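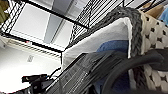
Wire shelving, seen from underneath.

Hillden Makers and Traders Board > Outdoor Fabric, Flags & Shade > Flagpole halyard slap, going quietly mad

fencepost_ina
Long-time lurker, first thread. We put up a six-metre aluminium pole at the bowls club for the club's own flag, and whenever the wind gets above a whisper the rope belts the pole like it owes it money. The neighbours have been very civil. They have been civil by email, in writing, with timestamps. Is there a fix that doesn't involve a new pole? The supplier quoted us for an internal halyard model and I had to sit down.

Rope is the one that came with it, some kind of braided white stuff. External cleat at chest height. Flag is 1800 x 900, knitted polyester.

bosun_of_nothing
Tighten your rope.

fencepost_ina
Thank you, bosun. It is tight. It is tight at breakfast and by lunch it's a skipping rope.

M. Olmedo
Your braid is stretching. Cheap braid does that for the first few weeks and then some of it never stops. Get a pre-stretched polyester line, 6 mm, and the problem halves. I fit poles for a living so I have heard the noise you mean, and I've heard it described in language the bowls club would not allow in the bar.

The other half is where you cleat it. Take the line off the cleat and lead it out to one side, away from the pole, to a second tie-off point. A fence post or a verandah upright will do. When the line isn't lying against the aluminium it can't hit it. Looks a bit odd, works fine.

quiltyascharged
Won't someone walk into that?

M. Olmedo
At a bowls club? At night, after the raffle? Probably, yes. Tie something bright to it.

greywater_gus
I'm going to disagree with Maximiliano on the polyester, with respect. I've been running a wire-cored halyard on mine for years and it doesn't stretch at all.

M. Olmedo
It also saws through the truck at the top. I replace those pulleys every March like clockwork, after the summer southerlies have been at them, and the ones with wire in them look like somebody's been at them with a file. Wire core is for places where people cut the rope and pinch the flag. Does that happen at yours, Gus?

greywater_gus
Once. It was a Lundora promotional banner, so they did me a favour.

teresa_p
Can I put in a word for halyard spacers? Little plastic or rubber rings that hold the two falls of the rope apart and off the pole. I sew for a living and don't climb anything higher than a kitchen stool, but we send a few out with every flag over the 1800 size and the complaints have dried up. Entili used to make a decent one. Mine come in a bag from somewhere else now and they're fine.

bosun_of_nothing
Spacers are a gimmick. Bungee cord round the pole at head height, pull the halyard in, done. Cost me 3 dollars.

teresa_p
And what colour has the bungee left on your pole?

bosun_of_nothing
It's a heritage grey.

fencepost_ina
I love that this is going well. Teresa, do the spacers stop you raising and lowering the flag? We have a roster and the roster includes Des, who is eighty-four and has views.

teresa_p
They clip on below the flag after it's up, so you take them off before you bring it down. If the roster won't do that, go with the side tie-off instead. One more thing nobody has asked: what are the snap hooks made of? If they're metal, half your clanging could be those and you'll be blaming the rope for it. Swap them for nylon or put a rubber cover over each one.

fencepost_ina
They're metal. They're chrome, even. Somebody thought they looked smart.

quiltyascharged
Ha! It's the hooks.

M. Olmedo
It'll be the hooks and the rope. Teresa's right though, do the hooks first, it's a five-minute job and you may find the emails stop.

verandah_pirate
Late night thought. Has anyone considered taking the flag down when it's windy? We only fly ours on match days and it's lasted three times as long as the last one.

bosun_of_nothing
The rope still slaps with no flag on it, mate. Slaps more, if anything. Nothing holding it.

verandah_pirate
Fair. I retract the sound part and stand by the flag part.

greywater_gus
Verandah's got a point on wear. I priced a replacement from Verkik last winter and it was $279 for one I could have slept under, plus freight to the back of beyond. For that money it comes down when it blows.

teresa_p
$279 for what size?

greywater_gus
The 2700. Sewn, double row on the fly end.

teresa_p
That's not unreasonable for sewn, Gus. There's a lot of seam in a flag that size. If the fly end is only just starting to fray, any flag maker will trim it and re-hem it for a fraction of that. You lose a bit of length and the bowls club gets slightly less flag, which from across the green I doubt anyone will pick. The trick is to send it in early. People post me things that are mostly a header tape and a memory.

M. Olmedo
I have taken down poles with less left on them than that.

fencepost_ina
Update, 7 February 2021. Nylon hooks on, bungee NOT on (sorry bosun), new 6 mm line in, led off to the barbecue shelter with a bit of pink surveyor's tape on it. Blew a proper gale last night and the loudest thing on the property was the ice machine.

Des says the old rope ran better through the pulley. Des also says the pole was better when it was timber, and the old club was better when it was at the other end of town.

quiltyascharged
And the neighbours?

fencepost_ina
One email. They'd like to know if we can do anything about the ice machine.

bosun_of_nothing
Bungee cord.

greywater_gus
For the record, I still say wire core.

M. Olmedo
See you in March, Gus.

pole_position
Sorry to dig in at the end here but does the side tie-off trick work on a fibreglass pole? Mine's tapered and it bends a fair bit. The club two streets over spent 2,000 on theirs and it doesn't move, so obviously I hear about that.

M. Olmedo
Works, but don't haul it tight. You'll pull a bow into the pole and it'll look like it's fishing. Just enough tension to keep the line off the surface, and check it again after the first hot day.

pole_position
Cheers. Will try it on the weekend.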